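The Long Road to a Clean Counter

By 10 in the morning the robot at Broltia's test kitchen in Climmont has already been at it for two hours, and I am completely hooked. I came to find out whether a machine can do an ordinary kitchen chore yet. So far I have watched it work on bowls, and I could have stayed all day!

Factory arms have had it easy for decades. The part arrives in the same spot, facing the same way, and the arm does its one move again. A kitchen counter never looks the same twice. Forks slide under cloths, a soft bag sags when you touch it, and steel throws back reflections that can fool a camera.
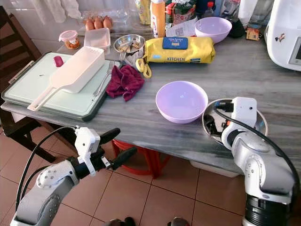 Talex, the software that runs the two arms, has learned from 1221 practice runs since May. A steel bowl is one of the harder things on its list: shiny, curved, with a thin rim for the fingers to find. A reader in Barajas wrote to say that she'd gladly wait ten minutes for a machine to put away one bowl, as long as she didn't have to stand there and watch it. Plenty of people would take that deal, I suspect.

The team's best run so far cleared 14 items without a human stepping in. It was slow (I'd have finished and made coffee), but the arms kept going after two bad grips, backing off and trying from another side. A few years ago, a slip like that would have ended the demo.

Cloth is still a mess. Eggs are on the list for later this year, and I've asked to be invited back.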